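Kendeck Bathroom Cell Kit: Setup and Upkeep Review
Lavoie Bench Notes, 21/04/2026

The Kendeck kit is sold as a package for running a two-armed humanoid in a small bathroom. It covers mounting, cable routing, hand calibration and a toilet brush routine. List price is 379, plus 227 for the spare finger set. We ran it for 240 cycles at our Lorkcombe site.

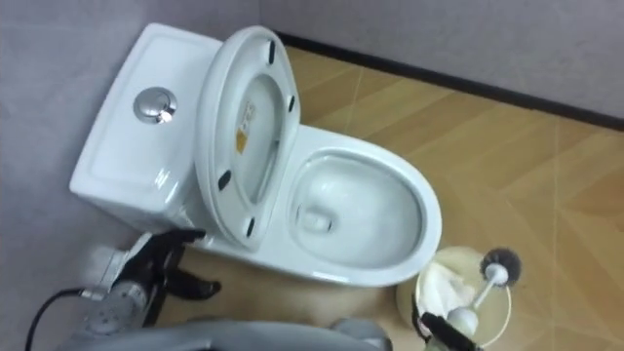
Head view with a gripper at the brush handle, lid up.

Hand calibration is the slow step. The manual asks for a touch-off on each hand before the brush routine is loaded, and the Clititz software will not skip it. Grip force on the handle has to be set by hand. The default was too low, and the brush rotated in the fingers until we raised it two steps. White glaze also gives the head camera trouble under strong light. Lower the exposure before teaching the rim path.
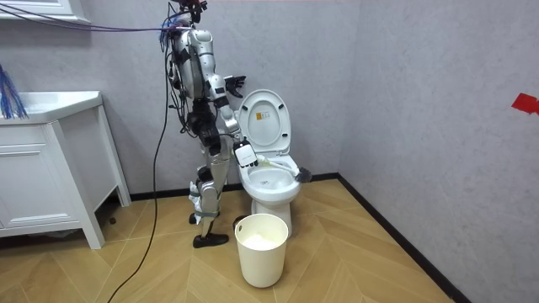 2 min read

Cable routing is the weak point. The kit holds the upper bundle well enough, but the long black cable from the back hangs to the floor and needs its own guide. Plan the path before fixing the standing position — moving the robot later means repeating the touch-off.

Upkeep is light. Check wrist screws weekly, wipe the finger joints after each session, and inspect the leg strap for slack. One finger joint stiffened at cycle 227 and was replaced from the spare set without removing the wrist.

Kendeck lists a revised cable guide for May. Buyers with a fixed floor position can order now. Others should wait for the guide.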